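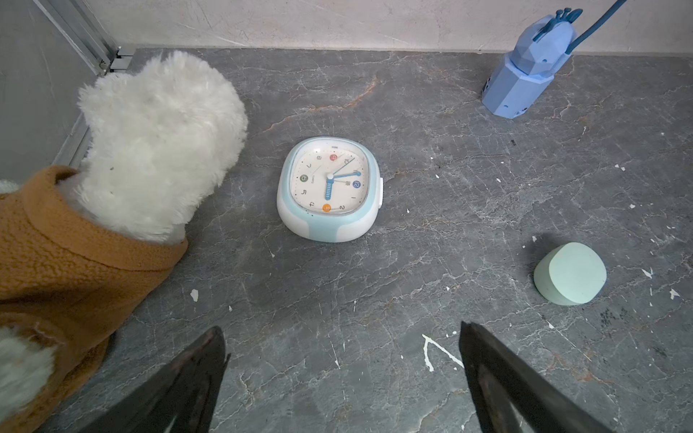
Woke at 5:40, before the alarm, and lay there listening to the rain. Got up and made coffee. The kitchen window was fogged up again, so I wrote "call Lieven" on a sticky note before I could forget.

June, and I still haven't gotten used to sleeping in the new place. I went to bed at 10 last night and was awake at 1 and again at 3. Rhea says to stop looking at the time when that happens. I tried it at 3 and only looked once.

Worked on the Navarro translation until noon. I'm on page 76 of 228, which puts me a little behind. The chapter on grain prices is slow going. The author uses one word for both "measure" and "sack," and I have to decide every time which he means. Sent two questions to Edgardo. He answered one of them and said he would have to look up the other.

Lunch was eggs and the last of the rye bread. Walked to the pharmacy, then the long way home past the school. They have torn up the sidewalk on the east side and you have to cross twice. Bought stamps and a bag of cherries.

Called Lieven at 2. His knee is better but he can't drive until the end of the month. He wants the ladder back. I told him I would bring it over when it stops raining. We talked about Mom's dresser and didn't settle anything. He thinks it should go to Trinidad, who has the room for it. I would like to keep it but I don't know where I would put it.

Did 9 more pages in the afternoon, most of them easy. Water bill came, higher than last time. Put it with the others.

Leftover soup for supper. Rhea stopped by to return the cake pan and stayed an hour. She has 17 tomato plants and wants me to take four. I said two.

No screen after 9 tonight. Read a chapter of the sea book, did the dishes, set out clothes for the dentist. Appointment is at 8:30. Need to leave by 8.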